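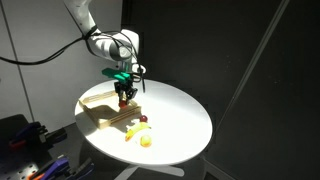

Supper club FAQ

Home Dates Menus FAQ Contact

February 12, 2022
By Maeve Mulcahy

How many of us sit down?
Fifteen at most, and it's a squash! I've tried more and ended up eating my own pudding on the stairs.

Can I bring wine?
Please do. I don't charge for opening it (glasses are all mine and none of them match).

I don't eat meat, is that all right?
Of course. Tell me 2 days before and I'll cook you something proper, never a sad mushroom.

Where do I park?
Not outside number 277, please, they need the gap. Try the lane behind.

What if I have to cancel?
Give me 5 days and you get your money back. After that I'll try to fill your seat, and Bláthnaid McGrath keeps the waiting list for April.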